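Kitchen Textiles Project, Report 2: Drying and Storage
Matvii Semeniuk, 2021-11-17

The Clallow kitchen puts its trays away damp, and the shelf liners have gone mouldy twice. I compared two cloths, a cotton one and a Rosau microfibre, on 8 trays each. Every tray was rinsed, drained and wiped once, then weighed again. I did the wiping at the bench near the window, where streaks are easier to see.

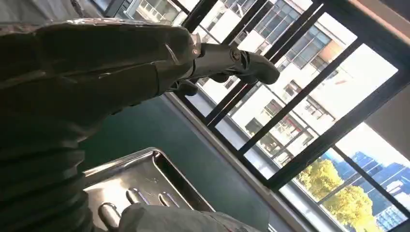 Cotton left more water in the corners and under the rims. Microfibre was better there but needed wringing sooner. Stainless steel trays only; the plastic ones are in Report 3.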